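# Three Thousand

I loved the night shift at Sorden, and I'll tell anybody who asks! You had the whole test hall to yourself, the vending machine hummed in B flat, and the arm did what it was told, over and over, with a patience I have never had about anything.

The job that July was the Gralberg endurance run. Pick up the cube, carry it over, let it go in the basket, take it out, start again. The target was 3000 cycles without a fault. Every run before mine had died at 400, give or take a sulk, and the day crew had started calling it the cliff.

So there I was, chair pulled up outside the yellow line, eating cold noodles and watching the counter climb. 397. 398. I had my thumb on the stop button and my heart going like mad (over a toy block!).
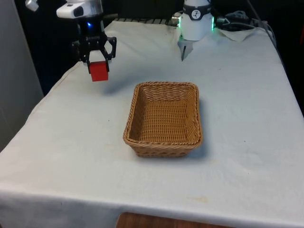 At 399 the arm closed on the cube, lifted it, and quit. There was no bang and no alarm. The status light stayed green as a traffic signal, the log said all was well, and the screen told me cycle 400 had been completed. It had not been completed. The cube was still up there in its fingers.

I put down the noodles. Then I did the thing I am proudest of in my working life, and it was only this: I didn't reach in. I wanted to, oh, I wanted to! The light was green and the cube was right there. I hit the stop instead and stood back with my hands in my pockets.

The arm swung 2 seconds later. It came across the table at full speed, straight through the place where my head would have been, and then the brakes caught it and it hung there shivering.

It took us 12 nights to find it, a late message stuck in the old Busside controller, waiting its turn behind four hundred others. What a beautiful, horrible little bug. I've never been so happy to meet anything. We fixed it at dawn, started the counter at zero, and I went out and bought more noodles.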